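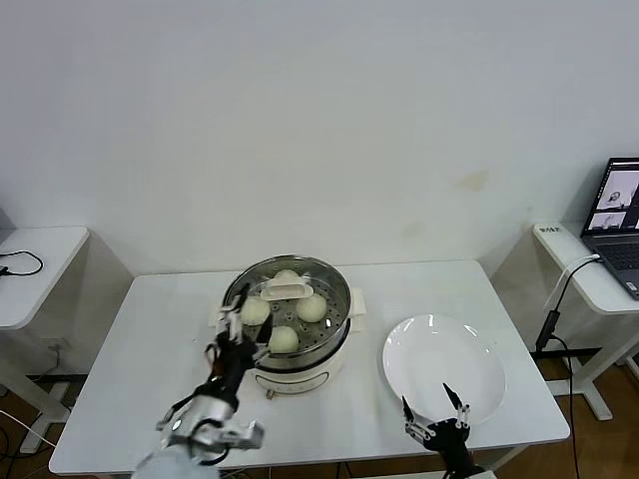

Four buns in the steamer basket.

Speaker notes: "The Drummer Who Left Over a Van"
Isaldale Library, Monday evening series. Keep water on the left, mic on the right. Last time I drank from neither.

Opening

Good evening. Thank the library. Thank Nadja Egger for the sound system, and do it before using it, in case.

I was asked for a talk on a band you love. I have picked a band that sold so few records I could have delivered most of them by bicycle. Drilmont made one album and one single, and then broke up in a parking lot. I've spent more of my adult life on them than they spent being a band.

(Pause. If no laugh, go straight on. Do not wait for it.)

Who they were

Four people. Corina Zürcher sang and wrote the words. Her brother Engelbert played guitar and wrote the tunes, or said he did, and we'll get to that. Konrad Hubmann was on bass. Gayan Abeysekara was on drums, and he is the reason I'm up here.

Most band histories have a singer who storms out. Drilmont had a singer who stayed through everything, mostly reading paperbacks, while the men around her argued about amplifiers. Corina told me she got through the whole of one tour's library books and had to pay fines in three counties.

How Gayan got in

The Zürchers didn't want a drummer. Engelbert owned a drum machine and thought of it as family. It never asked for gas money. Konrad was the one who pushed. He had seen Gayan play at a wedding, in a band that knew 15 songs and played them in the same order every Saturday, and he said the man made number nine sound like news.

So they tried him out. Engelbert set one condition: Gayan could join for one show, and the drum machine would be on stage as well, plugged in, ready to take over.

Play clip one here. Tell people to listen for the second verse, where the machine starts up by itself and Gayan follows it for four bars, then plainly decides he has had enough. That fill is Gayan playing over it until Engelbert walks back and pulls the plug. Corina keeps singing. She doesn't even turn her head, according to Konrad, who was facing the wrong way himself but is firm on this.

He was in after that. No one told him so. They just stopped bringing the machine.

The album

Recorded in seven days at a studio called Zaugg, over a tire shop. You can hear the tire shop. On the slow one, right after "leave the porch light," there's an air wrench. Engelbert wanted to do it over. Corina said it was the only thing on the record that came in on time.

I'm not going to play the whole album. I did that once, for my in-laws, and I know what a room looks like when it's being polite. Play clip two, first minute only, then fade. Fade it slowly this time.

Points to make while it's fading:
Gayan is playing behind the beat on purpose.
Konrad is playing behind the beat too, and I've asked, and that was not on purpose.
The tambourine is Nadja. Yes, our Nadja, from the sound desk. She lived upstairs from the tire shop's bookkeeper and came down to complain about the noise. Let her wave if she wants to. She won't want to.
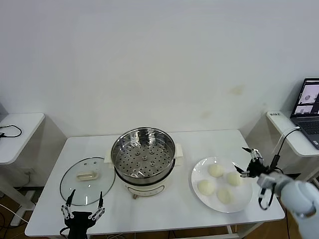
The credits business

Now the tunes. The sleeve says all songs by E. Zürcher and C. Zürcher. Konrad has never minded, having written, in his words, "one good note, and I gave it away." Gayan did mind. The single, which is the only thing of theirs anyone ever hummed, hangs on that stumbling drum pattern. Take it away and you have a nice poem with some guitar near it.

He asked for a share. Engelbert said you can't copyright a limp.

I put this to Engelbert last October, at his kitchen table, and he denied saying it. Then he said it was a pretty good line and asked if he could have it back.

Don't take sides here. I have a side, and people will spot it, but try.

The van

The van was called Drivero, after a previous owner's half-removed lettering. I've never found out what the whole word was and I've given up more evenings to it than I'd admit to my wife, who is in row two.

Gayan had paid for the transmission. It was the band's van, but it was his transmission, and when the talk about credits went bad in that parking lot he said he'd like his transmission back. Engelbert told him to go ahead and take it. Gayan owned a good set of wrenches.

He got as far as the drain plug. Konrad lay down next to him on the asphalt, to reason with him, and spoiled a decent jacket. Corina finished her chapter, got out, and took a bus home. By the time the other three noticed, there was no singer to have the argument in front of, and it went flat pretty quickly.

That was the end of Drilmont. They had a show booked the following night. The wedding band filled in and did all of its songs in order.

Afterward

Gayan teaches now. He's good, and his students are all slightly late. Corina has put out nothing since, though she did let me hear a tape of four new songs with just her voice and a foot tapping. I said the rhythm was lovely. She said it was Gayan's foot.

Leave that alone. Count to three, then go to the last clip.

Last clip: the single, all of it. Sit down while it plays. Do not nod along, I've seen the video.

Questions

Someone will ask if they'll get back together. Engelbert says never, Corina says ask Gayan, and Gayan says he'd need to see the van.

If Konrad turns up, he gets the good chair. Chairs go back against the wall by nine.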